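Collecting Grasp Demonstrations in Simulation for a Small Imitation Learning System

Project report, Xuelian Cai
Submitted Jun 2, 2025

1. Background

The aim of the project was to gather a set of pick-up demonstrations in simulation and to find out how the choice of demonstrations affects a policy trained on them. The policy itself was fixed from the start. It is a behaviour cloning network from the Clirine code base, which the department already uses for teaching, and I did not change its structure. All of the work went into the data.

Earlier student projects with Clirine used blocks and cylinders on a bare plane. These are easy to grasp from almost any direction, so a demonstration with a poor approach still ends in a grasp, and the policy learns the poor approach along with the good ones. I wanted objects for which the approach matters, placed in rooms with furniture in them.

2. Simulation and objects

The rooms come from the Zanmont scene pack. Each has a floor, walls, a door and light furniture. Objects are placed at random on the floor or on a raised surface, and the robot starts from a random base position facing roughly towards the target. A placement is rejected if the target overlaps another object or lies outside the reach of the arm.

The target objects are small ornaments: figurines, turned pieces, and a few items with an uneven outline. They were scaled so that the widest graspable section is narrower than the open gripper. Mass was set per object. Friction was set to one value for all of them, which is a simplification and is discussed in section 6.

The simulator records joint positions, gripper opening, the pose of the gripper relative to the target, and images from a camera carried on the arm. Only the images, the joint positions and the gripper opening are given to the policy. The relative pose is kept for checking.

3. Collection procedure

Demonstrations were driven by hand with a six-axis controller through a tool called Ollgate, which maps controller motion to gripper motion and solves for the joints. Each demonstration was split into two stages. In the first, the operator brings the gripper to a pose above the target with the fingers open. In the second, the gripper is lowered, closed and raised.

The split was introduced in March after a first round of collection had to be thrown away. In that round the operator was free to move as they liked, and the fingers often closed while the gripper was still travelling. The replayed actions then depended on small timing differences, and a good share of them missed. With a fixed pause between the stages the replays became repeatable.

The pause has a second use. It gives a well-defined point at which to compare demonstrations, and the checks in section 4 are all made there.
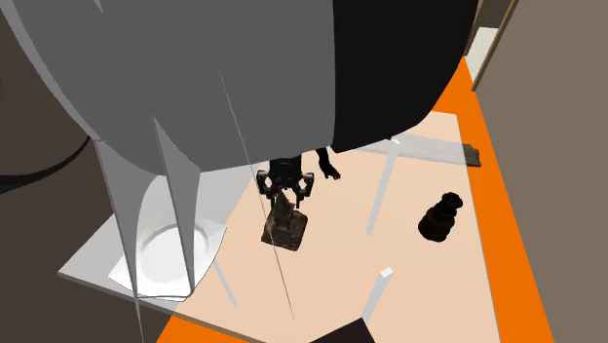

Figure 1. Gripper positioned above a figurine on a stepped base, fingers open on either side of its upper portion.

Alignment over a figurine is harder than over a block. The fingers must pass down on both sides without touching the top, and the width of the object changes along its height. Operators tended to correct the horizontal position first and the rotation about the vertical axis last. When the rotation was left too late, one finger came down on the object and tipped it over. I asked operators to set the rotation while still well above the target, and this removed most of the tipping.

Furniture added a different problem. A table near the target limits where the elbow of the arm can go, and the joint solver in Ollgate sometimes chose a posture that passed through a table edge. The simulator does report the contact, but the operator does not feel it. I added a tone on contact, and any demonstration in which it sounded was discarded.

4. Checking and filtering

The collected set contained 211 demonstrations. Three checks were applied to each: the target had to be off the floor or surface at the end, no contact with furniture could be recorded, and the horizontal offset at the pause had to be within a set limit. The first two checks are automatic and strict. The limit for the third was chosen by looking at a histogram of offsets, and some 11 demonstrations fell outside it. I reviewed these by hand and removed all of them, although a few would have been usable.

Image quality was checked separately. Parts of the robot's own body can cover a large area of the view, depending on the posture of the arm. I considered removing the demonstrations where this was worst, but the trained policy will meet the same views when it runs, so they were kept.

5. Training and results

Two policies were trained, one on the full set and one on the filtered set, with the same settings and the same number of steps. Both were tested in rooms not used for collection.

The filtered policy reached the pause pose more reliably and with less sideways drift during the descent. The difference was clear on figurines and small on the turned pieces, whose round section tolerates error in rotation. Near furniture the two policies were close to each other — both hesitated, and both sometimes stopped short of the target with the fingers open.

A common failure in both was choosing the wrong object when a second one stood nearby. The demonstrations contain no signal telling the policy which object is meant, apart from the direction the robot faces at the start. This is a fault in the design of the data and filtering cannot fix it.

6. Limits and further work

The single friction value makes grasps on smooth objects too easy. Ağca, the rendering and contact package used underneath, supports friction per material, and the change would be small, but every demonstration would need to be replayed and checked again.

Lighting was not varied within a room. Operators were also few, and their habits are visible in the data, most of all in the direction of approach.

For the next version I would add a target marker to the policy input, collect more demonstrations close to furniture, and record failed attempts in a separate set instead of discarding them. The scripts for the checks in section 4 are stored with the project code, along with the list of removed demonstrations and the check each one failed.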